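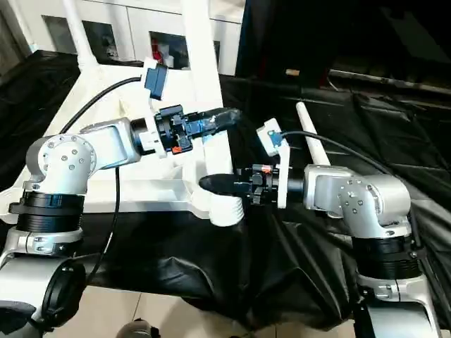 Notes on the Demonstration: Two-Arm Handling
Course reader, unit 4. Read before the April visit, and again after it.

You will be at Verhoeven from two o'clock until they get tired of us. Last year that took until ten past four. The lab is on the ground floor, past the bicycle racks, and the door marked Entrance is not the entrance. Ring at the other one.

What the demonstration covers

Josefien Wouters runs the session. She will talk first, for 12 minutes by her own estimate, and then the arms will be put through a handling exercise called Imby. One arm holds a part and the other comes in to meet it. This sounds like something a toddler can do, and a toddler does it better, which is the reason we are going.

The difficulty with two arms is that each has its own idea of where the table is. Each arm knows its joint angles very well. What it knows about the other arm comes from a calibration, and a calibration is a belief held since the morning. If the belief is off by the width of a pencil line, the two grippers will still meet, only harder than anyone wanted.

Terms you should have ready:

Handover: one gripper lets go after the other has taken hold. The order matters more than students expect.

Workspace overlap: the region both arms can reach. Everything interesting happens in it, including the collisions.

Wrist camera: a camera carried by the arm near the gripper. It sees the object very well and the rest of the world hardly at all.

On the wrist view

Students tend to imagine the camera view as a tidy picture with the object in the middle. Up close you get a great deal of object and not much else. An edge may be lost in shadow, part of the gripper gets in the way, and the background is whatever was left over. The software has to decide from this where the thing is and how it is turned. Try it yourself with one eye shut and your nose against a thermos.

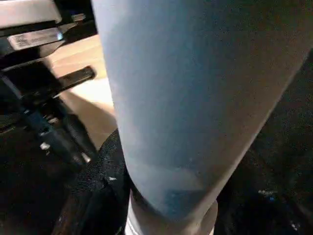 Fig. 2. Wrist view at close range. Gripper at left, pale blue cylindrical object at center and right.

Two things to take from Fig. 2. First, the left side of the cylinder is light and the right side falls into shadow, so a method that looks for a sharp outline will be happier on one side than on the other. Second, the object tapers toward the bottom. A grip planned for a straight cylinder will close on a width that isn't there.

The planner at Verhoeven is called Tikano. It refreshes its plan every 80 milliseconds and logs every one of them, so a short run leaves you with 700 lines of text, most of them saying that nothing has changed. You will each be given a log. Please don't print it.

House rules

Stay behind the tape. Bags go on the hooks, coats too. The red button is for Ms. Wouters, and for you only if she is shouting. Ask questions while the arms are stopped, as she will not answer while they move — she will not look at you either, so don't take it personally.

Written work

One page, to Chaminda Mridha, through the Hivo folder and not by email. Describe one grasp from approach to release and say where you would expect it to fail. Sketches are welcome if they can be told apart from coffee stains. The page is marked out of 100. Ten of those marks are for units, and every year somebody gives a gripper opening in kilograms.

Those who miss the visit may work from Fig. 2 and a log borrowed from a classmate. Same length, same folder.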